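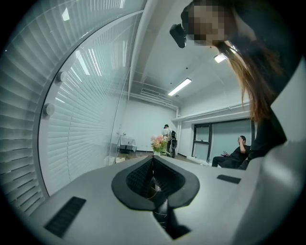 Glass partition in front of blinds, how do you clean the slats?

kaczo_lena
Posted 7:40 am
We've moved into a unit with a glass partition on round metal standoffs, and white horizontal blinds hanging behind it. The glass is easy. The slats are grey with dust on one side and I can't get a hand in from the front. Has anyone done this without pulling the panel off?

omau14
Posted 8:05 am
Don't touch the panel. Raise the blinds, take them out of the brackets and wash them flat on a towel. Warm water, bit of dish soap. Mine took an afternoon.

ksawery_n
Posted 8:22 am
Disagree. Taking blinds down is how you bend them. Close the slats, dust, flip them the other way, dust again. Microfibre on a stick if you can get in from the end.

omau14
Posted 8:31 am
Only if you rush it. I've had the same set up and down every August and there's not a kink in them.

kaczo_lena
Posted 12:15 pm
Gap at the end is 121 mm, so a stick would fit. Panel is 2000 high and the blinds are 2080, so they hang a bit past it. Also one of the standoffs turns a little when I grip it. Normal?

ksawery_n
Posted 12:40 pm
No. The cap should be snug. Hand tight, then a touch more. Never use pliers on it, the finish marks.

vr_fitter
Posted 1:10 pm
I fit these for a living. Get whoever installed it to check the loose one before you lean on the glass. There should be a soft washer each side and they do perish. On the blinds I'm with ksawery, dust them in place.

kaczo_lena
Posted 5:55 pm
Thanks all. Rang the installer and I'll try the stick tonight. If the dust won't shift I'll take them down, omau.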